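Home Forums Craft Talk Kids Crafts New Posts Search

Prollura bead kit, 2000 pack, worth it or not?

gluestickmama
Looking at the Prollura fuse bead kit for my daughters birthday in October. The big one, 2000 beads. She's 6, had the little 400 tub from Bodham and loved it but the colors ran out so fast. All the white gone in one afternoon. Anyone got the big set? Do the pegboards warp? Thx

tfakhoury
We have it. Boards are fine as long as you iron OFF the board. Masking tape over the top, flip, iron the back. Mine warped exactly once and it was my fault, left it by the heater.
Colors are nice. Too much brown. Why is there always so much brown.
- Tala Fakhoury

peg_and_pin
Disagree on the boards. Ours came bent out of the box. Wrote to the shop, got a replacement, also bent. Put it under a stack of cookbooks for a night and it was ok-ish but beads still pop off in one corner and then the kid is crying and you're crying. For the money I'd get the Bodham refills and buy boards separate.

gluestickmama
Ugh. Do Bodham beads fit other boards??

peg_and_pin
Mine do. Same size hole far as I can tell.

wahyu_n
Careful with mixing. Bodham melts quicker than Prollura. If you put both in one design half of it goes flat and the other half is barely stuck. I did a whole dragon like that with my son, looked great on the board, fell in two when he picked it up. He was not pleased with me

tfakhoury
Never had that and I mix all the time. Is your iron maybe too hot? I do medium, no steam, slow circles.

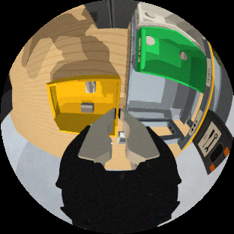
Also let it cool under a heavy book before you peel the paper. If you peel too soon it curls up like a potato chip. We do 4 coasters at a time, and then they all go under the atlas while we have lunch.

wahyu_n
Iron is on medium. Tried low too, same thing. Could be an older batch of the Bodham, I bought it used with no box.

rubberstampron
Nobody's mentioned the Nalell water ones? Spray and leave them, no iron at all. For a 6 yr old I'd go that way every time. She can do the whole thing herself

peg_and_pin
Water ones are junk sorry. They go sticky again if you so much as breathe on them. We had a keychain melt onto a school bag in the rain.

rubberstampron
Well dont take it out in the rain then lol. Ours have been hanging in the window since last winter, still perfect. Different strokes

gluestickmama
She wants to do the ironing "part" which she is NOT doing, so the water ones are kind of tempting. But she already has a shoebox full of regular beads so I'd be starting over.

tfakhoury
Stick with regular then. Let her do the tape and the flipping, she'll feel like she did it. And sort the colors first!! Muffin tin, 12 cups, best thing I ever did. The big pack comes all mixed in one bag and it takes forever to find the pinks.

wahyu_n
Wait yours came mixed? Mine was in seperate little bags by color.

tfakhoury
One bag. Maybe they changed it. Got mine from Bunnag when they had the sale on.

peg_and_pin
Bunnag sells the mixed one, the sorted one costs more. Check the listing, it says it way down at the bottom in tiny print.

gluestickmama
Ok just looked, yes, mixed. Going with the sorted one I think, and an extra board in case I get a bent one. Does the extra clear square board link up with the ones in the kit? She wants to do a really big cat

wahyu_n
Square ones link, yes. The round and heart ones dont. For a big cat tape the whole thing before you move it, and get somebody to hold the other side.
Wahyudi

Contact Us | Forum Rules | Copyright Craft Talk Forums | Back to top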